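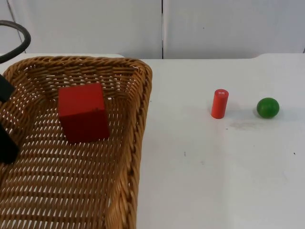

# Let the planner change its mind

I love a boring task. A red cube in a wicker basket, a red cylinder and a green ball still out on the white table: you could explain the whole job to a four-year-old. And yet this is where I learn the most about planning software, because there is so little else to blame when things go wrong!

My argument is simple. Most of us plan too far ahead. Our old stack at Punitz worked out the full sequence before the arm moved, 33 steps for three objects, and then defended that plan like a family heirloom. If the ball rolled a bit, the plan was stale, and we'd spend the afternoon tuning perception to save it.

In August we switched to Pondevex, our own little replanner, which looks again after every grasp and only commits to the next move. It's 600 lines. I can read it over lunch (I have, more than once). Each replan costs us 70 milliseconds, and I'd happily pay double.

People tell me this is wasteful, and for a fast packing line they may be right. But wicker is hard on depth sensing, with all those gaps, and two red things will confuse a lazy color filter any day of the week. I want software that expects to be a little wrong and checks again.

Try it on your own bench before you buy a better camera. Log every replan, too. Ours are the best debugging notes we've ever had.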